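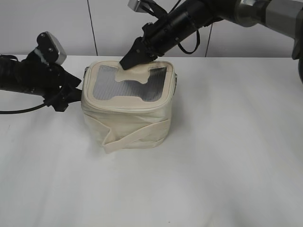 Cream pouch with a clear window in the lid, on a white tabletop.

Sallar: a list of packed lunches

Sallar is a plain text table of what people at one office in Dranham brought for lunch, kept up by whoever remembered. It has 2000 rows, one per lunch, and more opinions about couscous than its size would suggest.

Status: finished, in the sense that we stopped. Last updated 2023-01-06.

What's in the file

lunches.csv has one row per meal, with these columns:

day: a running number, starting at 1
eater: a letter, reused when people leave, sorry
main: free text, spelled however the eater felt
leftover: yes, no, or "sort of"
regret: 0 to 5, filled in after eating

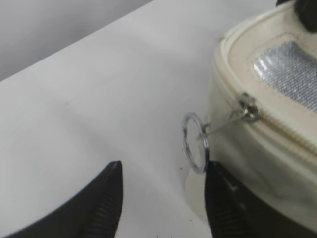
The regret column is the reason most people download the thing. Treat it gently. Eater F gave everything a 4, including cake, and eater M only filled it in when cross. Some 70 rows have no score at all, and nearly all of those are soup.

Cleaning up

We merged 16 spellings of "hummus" and then gave up on "quesadilla". Run tidy.py if you want lower case and no stray spaces. The script won't touch anything in brackets, as that is where eaters kept their side remarks, and they are the best part of the file.
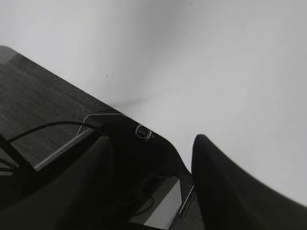 Dark tabletop edge against a pale background.

Known problems

Shop-bought sandwiches are under-reported, out of shame. October is thin: the sheet was locked and the password was on holiday. "Salad" means whatever you fear it means. An older copy called Marus is still passed about with the day and eater columns swapped; please bin it.
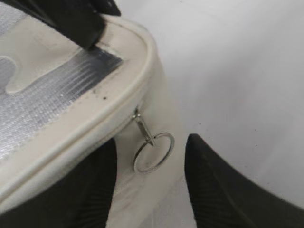

Amanuel Alemneh wrote in to say that a cheese toastie made at work from bread and cheese brought from home ought to count as a packed lunch, and that leaving out 100 of them was "a political act". They are back in, marked toastie=disputed.

Licence and thanks

Use it for anything, but don't try to work out who eater M is. Corrections go to Mahlet Yilma, who will read them after lunch.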